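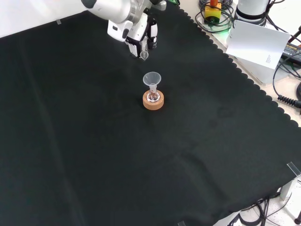

Fig. 1 : Poste de transvasement, flacon tenu au-dessus de l'entonnoir.

4. Tâche « verser » : installation et premier essai

Section valable pour le kit Groltance, logiciel Tarero version 14 et suivantes. Pour la tâche « ranger », voir section 5. Pour « essuyer », pas encore prête, ne pas activer.

Avant tout, la question qu'on reçoit chaque semaine : est-ce que le bras peut déjà faire ça tout seul, à la paillasse, à la cuisine, à l'atelier ? Réponse courte : verser un petit flacon dans un entonnoir, oui, souvent. Débarrasser une table, non. Ramasser un objet couché et transparent, ça dépend de la lumière, du tissu, du jour. Prévoir quelqu'un à côté.

4.1 Matériel

Drap noir, uni, assez grand pour couvrir la zone de travail
Pinces transparentes pour le bord
Anneau de liège
Petit ballon en verre à col étroit
Entonnoir plastique translucide
Petit flacon transparent, ouvert
Éprouvette graduée en plastique (pour 4.4 uniquement)
Arrêt d'urgence, à portée de main de l'opérateur et hors du drap

Eau claire pour les essais. Rien d'autre tant que 4.3 n'est pas validé.

4.2 Mise en place

1. Étendre le drap. Quelques plis, pas grave. Un gros pli sous l'anneau, si : il penche et l'entonnoir avec.
2. Pincer le drap au bord de la table. Tirer un coup sec pour vérifier.
3. Poser l'anneau de liège à plat, vers le centre. Ballon dedans. Entonnoir dans le col.
4. Pousser câbles, papiers et alimentation en dehors du drap. Le bras ne les évite pas, il ne sait pas qu'ils sont là.
5. Mettre sous tension. Attendre la fin de l'autotest avant de toucher au tissu.
6. Dans Tarero, ouvrir Tâches > Verser > Nouveau poste. Donner un nom au poste. Pas d'accents dans le nom, bug connu.

ATTENTION : entonnoir simplement posé dans le col, rien ne le tient. Si les doigts l'accrochent en descendant, tout part. Régler la hauteur d'approche AVANT la première exécution, à vide.

4.3 Premier essai

1. Présenter le flacon entre les doigts, à la main. Fermeture en mode Doux. Le mode Normal marque le plastique.
2. Lâcher. Compter quelques secondes. Si le flacon glisse, rouvrir et reprendre plus bas sur le corps.
3. Lancer « Approche seule ». Le bras doit s'arrêter au-dessus du cône, flacon encore droit.
4. Regarder de côté, puis de face. Un décalage ne se voit souvent que d'un seul des deux côtés.
5. Corriger avec les flèches. Petits pas.
6. Lancer « Verser ». Pause par défaut : 2000 ms flacon penché. Suffisant pour l'eau. Augmenter pour un liquide épais.
7. Vérifier l'entonnoir et le drap autour. Une goutte dehors = essai raté, le noter comme tel.

Refaire 10 fois sans rien toucher aux réglages. Pas dix fois en corrigeant entre deux. Dix fois pareil.

Note : chez Pandey, premier site équipé, 41 essais notés en novembre avant de laisser tourner la tâche un après-midi entier. Ils ont gardé un opérateur dans la pièce. Faire pareil.

4.4 Objets couchés

Partie difficile. Un humain ramasse une éprouvette sans y penser. Le bras doit d'abord trouver où elle commence, et le plastique clair laisse voir le tissu à travers.

1. Coucher l'éprouvette sur le tissu, graduations visibles vers le haut.
2. Ouvrir la vue poignet dans Tarero. Vérifier qu'on voit les traits et au moins un chiffre.
3. Si l'objet sort du cadre, déplacer le bras, pas l'objet.

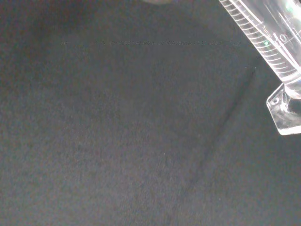
Fig. 2 : Vue poignet. Éprouvette en haut à droite, chiffre 10 lisible. Objet incomplet : recadrer.

4. Recadrer jusqu'à avoir le tube et le pied en entier.
5. Lancer « Détecter ». Un contour s'affiche. S'il suit l'ombre et non le tube, baisser l'éclairage latéral et relancer.
6. Accepter la saisie seulement si le contour couvre les deux bouts.

ATENTION : les reflets du pied trompent la détection. Ne jamais valider une saisie sur le pied, prendre le tube.

Pas de relevé de volume par la caméra poignet. Demandé plusieurs fois, toujours pas dispo. Le logiciel repère les graduations, il ne lit pas un niveau.

4.5 Remarques de terrain 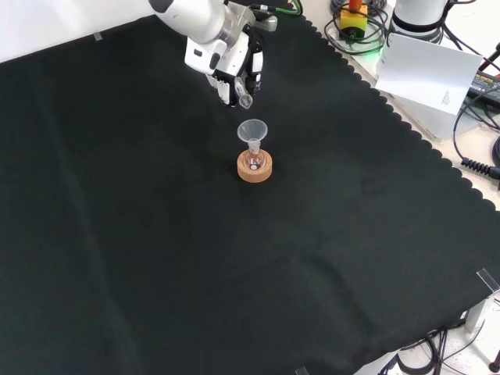 Ryota Hirose

Le flacon incliné au-dessus du cône, c'est le moment à surveiller. Jusque-là tout se rattrape : on arrête, on remonte, on recommence. Une fois penché, un arrêt d'urgence fige le bras dans cette position et le liquide continue. Donc : si l'alignement semble douteux, couper pendant l'approche. Pas après.

Autre chose. Si le ballon contient déjà un fond de liquide, le dire dans la fiche du poste (champ « Volume initial »). Le logiciel ne le verra pas et il peut faire déborder un petit ballon sans broncher.

Sur la question de fond. On me demande si ça remplace une paire de mains. Pour un geste, toujours le même, sur un poste préparé par quelqu'un : je dirais que oui. Pour la préparation du poste, non. Étendre le drap, centrer le liège, enfoncer l'entonoir, tout ça reste à la main, et c'est le plus long. Même constat en cuisine, chez les gens de Mitimport qui essaient de verser de l'huile : le geste passe, c'est le placard qui coince.

4.6 Problèmes courants

Le bras s'arrête trop haut : hauteur d'approche encore réglée pour un autre entonnoir. Refaire 4.3, point 3.
Flacon de travers dans les doigts : saisie trop haute. Reprendre à la main.
Liquide à côté, toujours du même côté : décalage. Flèches, petits pas.
Liquide à côté, jamais du même côté : table qui bouge ou drap mal pincé.
« Objet non trouvé » alors qu'il est là : reflets. Tourner un peu l'objet, relancer.
Message E14 : câble du poignet. Éteindre, rebrancher, rallumer, dans cet ordre.

Assistance par formulaire uniquement, réponses le jeudi. Joindre le journal Tarero et la fiche du poste.

Suite : section 5, tâche « ranger ».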